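Open Day FAQ – Gutitz Workshop

Last updated: 2022-06-01

What is the open day?
Once a year Gutitz opens its workshop to the public. You can watch the Wirkura team at the tables and talk with the people who do the work. Most of the building is open, apart from the server room and the loading dock.

Where do I go when I arrive?
Come to the Stendon Street entrance and check in at the front desk. The workshop is in Room 116, at the end of the main hall. The Mathias Street door is for deliveries and stays locked.

Do I need a ticket?
Yes. Tickets are free, but you have to reserve one. We have 400 tickets this year. In May we added a second session because the first one filled up, so please check the start time printed on yours.

What will I see in the demonstration?
Tabletop work with small everyday things. A person stands at the table with a gripper in each hand and works with items such as a vase or a paper cup. Each demonstration is short and is repeated through the session, so you can come in at any point.

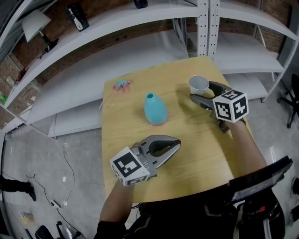 Can I bring children?
Children are welcome with an adult. Anyone under eight needs to stay within arm's reach of that adult in the workshop. Strollers can be left at the front desk.

Can I try the grippers myself?
There is a practice table in the hall with a spare pair. Sign up at the front desk when you arrive. Turns are five minutes each, and you will need to take off large rings and bracelets first. The grippers used in Room 116 are for staff only.

Why cups?
We get this one a lot. Cups are cheap, easy to replace and harder to handle than they look. A paper cup gives way if you squeeze it, and a plastic one can slide. The team has recorded 3000 cup tasks so far and is still adding to them.

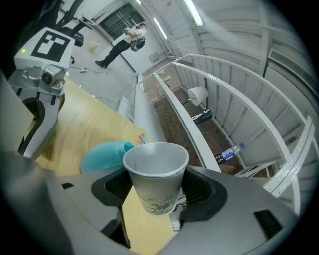

White paper cup upright in the gripper, turquoise cup on its side behind it.

Can I take photos?
Photos are fine in the hall and the workshop. Please turn your flash off, and ask before you photograph staff or other visitors up close.

Is the workshop wheelchair accessible?
The entrance, the hall and Room 116 are all on the ground floor with no steps. Restrooms are across from the front desk. If you would like a chair during the demonstration, ask any staff member.

How long should I plan for?
Most people stay 2 hours. That gives you time for a demonstration, the practice table and the talk – the talk alone takes half an hour, with questions at the end.

Is there food?
There is coffee and water in the hall. No food or drinks in the workshop, please.

What if I can't come after all?
Use the link in your ticket email to cancel. Your place goes to the next person on the waiting list.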